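Storing silver at home vs. paying for a vault

Reading time: 4 minutes
Print this page | E-mail this page

mlowe_stacker
August 13, 2022
I have been buying silver in small lots since February and I'm running out of room in the closet safe. It's all one-ounce rounds and a couple of kilo bars. I got a quote from Fedholm for segregated storage and the minimum yearly fee works out to more than I'd like on a holding my size. Gold would be easy, it fits in a sock. Silver is another matter. What are people with mid-size holdings doing?

Iglesias_M
Segregated is where the money goes. Ask them for the pooled rate. When I was with Fedholm the pooled account was less than half the price and I never had a problem taking delivery. You don't get your own bars back, but for generic rounds who cares.

Junpei S.
I care. Pooled means you own a share of a pile. Read the agreement and see what it says about your position if the company goes under. The one I was sent by Ninasora was 21 pages and the part about insolvency was a single paragraph near the end. I sent it back unsigned and bought a bigger safe.

Iglesias_M
A bigger safe has its own problems. Did you call your insurance company? Most homeowner policies cap bullion at a very low figure unless you add a rider, and then they want an appraisal and sometimes an alarm.

Junpei S.
Yes, I called. The rider costs me less than the vault would. It took 15 days to get it approved and they wanted receipts for everything, so to the original poster: keep your receipts.

mlowe_stacker
I have most of them. The first few purchases were cash at a coin show and all I have is a handwritten slip with no weights on it. Would that count?

Wanting Qiu
Probably not for insurance. It may not help you at tax time either. If you sell at a profit and can't show what you paid, you could end up arguing from zero. I'd write down the date, the dealer and what you remember paying, and keep it with the slip. Better than nothing.

On the storage question, I split mine. The kilo bars are in a vault and the rounds are at home. Bars are a pain to sell locally anyway. Every shop near me wants to test them and knocks the price down for the trouble, while they'll buy rounds over the counter without much fuss.
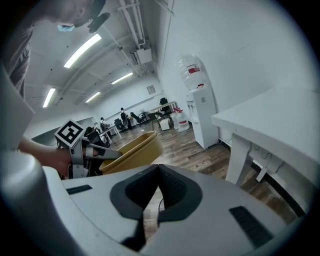 I also wouldn't put all of it with one company. I had a Stiller account for years and was happy with it, then they changed the fee schedule twice in one year and the cost of closing the account went up both times. Look at the exit fees before you look at the monthly rate.

camlamont
Exit fees are the whole game with these places. Storage looks cheap, then you ask for your metal and it's handling, packing, insured shipping and a "release charge" on top. I paid enough to get four bars out that I'd have been better off selling them back to the vault at their lousy bid.

Also, to go back a step, why so much silver? If storage is a problem, swap some of it for gold and be done with it. The ratio has been worse.

mlowe_stacker
I think silver has further to run. And I don't want to eat the spread twice.

camlamont
People have been saying silver has further to run since I was in high school. With the dollar this strong I would not count on it. Every time the Fed talks tough the metals drop and silver drops more.

Iglesias_M
That's a different thread. He asked about storage.

camlamont
He asked about storage because he bought the bulky one. Seems related to me.

Kenji Nakamura
Bank safe deposit box? I have 2 of them, the small size. The yearly rent is low and the branch is on my way to work. Contents aren't insured by the bank, so you still need your own cover, but it gets the metal out of the house.

Junpei S.
Check the weight limit. My branch has one for the larger boxes and silver will hit it before the box is full. Also you can only get in during banking hours, and they've been cutting those.

Kenji Nakamura
Fair point on the hours. Mine closes at noon on weekends now. I rarely need to get at it, so it hasn't mattered.

Wanting Qiu
One more name to look at is Vondráček. Smaller outfit, allocated only, and the bar list is posted every quarter. I don't use them myself, but the fee sheet is one page and the withdrawal cost is printed on it.

mlowe_stacker
Thanks all. I'm going to call the insurance company first and get a price on the rider, then compare it with a deposit box for the kilo bars - those are what's eating the shelf. Not touching the pooled account for now. Will post the numbers when I have them.

Iglesias_M
Ask about the alarm requirement when you call. They didn't bring it up with me until the second form.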